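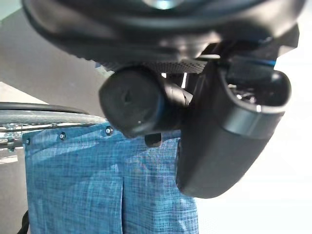

Adult fitness classes in Bernia cost too much for what they are. Punell charges $20 for a drop-in stretch class, and half of it is warm-up.

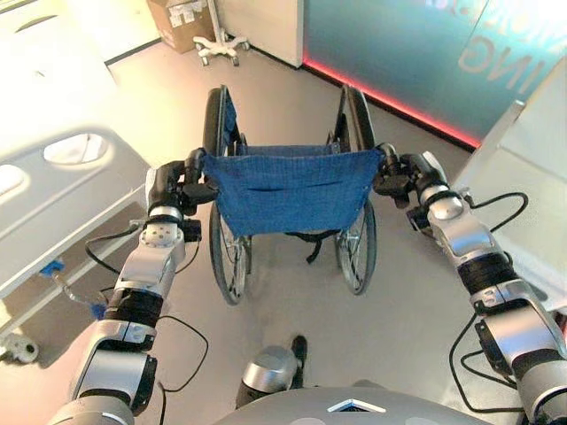
The blue backrest, with the push handles on both sides.

I paid for 6 classes there and learned two routines. A beginner needs a slower teacher and fewer songs — that's all.

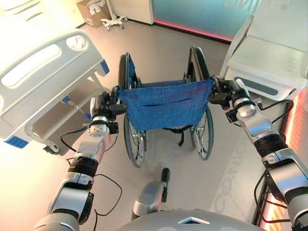
A folding wheelchair from behind.

Studios should post a single-class price and a plain description of the level. Condori already does, and I've switched.

Dayana Cabrera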